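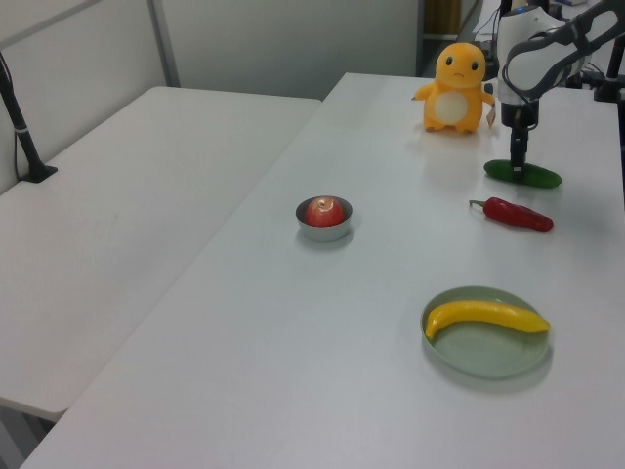

Cusgate Sports Board > Media & Broadcasting > Gallagher pulled from the pregame show?

jelto_fan_88
So Dymphna Gallagher wasn't on the Jorkard pregame last night and the host just said she was "away." Then I see the station put out a two-line statement about her posts on the stadium parking thing. Did I miss something? I was driving home and only caught the second half.

maevehennessy
You missed a lot! She posted that fans should park at the high school and walk, so the team doesn't get the 300 bucks for a season pass (yes, it really is 300 now). Jorkard owns the lots AND sponsors the pregame. You can do the math. She's off air until 7th June.

row_k_regular
I like her but come on. The sponsor pays for the show. If I told customers at my job to go across the street I'd be gone by lunch.

Clodagh F
@row_k_regular she's a reporter though, she doesn't sell parking. Covering the team is her job and the lots are part of the team now. I'd feel different if she'd said it on the pregame itself, with the logo right behind her.

row_k_regular
Her account has the station name in it. Same thing to me.

Clodagh F
Then they should have a rule about it and show us the rule. The statement says "our guidelines" and that's all it says.

tully_d
My cousin used to do high school hockey for them -- they had her sign something back in March, and it was mostly about not giving out scores before the broadcast. Maybe there's a newer one. I can ask, but she's slow to text back.

jelto_fan_88
OK, I found the post. It has 1,587 replies and the top one is a guy arguing about whether you can legally park at the high school (you can after six, I do it all the time).

maevehennessy
Orla Horgan wrote a column saying the suspension is fair because Gallagher "chose activism." Over parking! I read it twice hoping it was a bit.

row_k_regular
I thought the column was fine. A little long.

scanlon_aoife
I just miss her on the pregame. The fill-in called our goalie by the wrong name two times and then talked over the anthem. Anyone know if the radio side is keeping her for the road games?

tully_d
Radio schedule still lists her for the next one. Cousin hasn't answered yet.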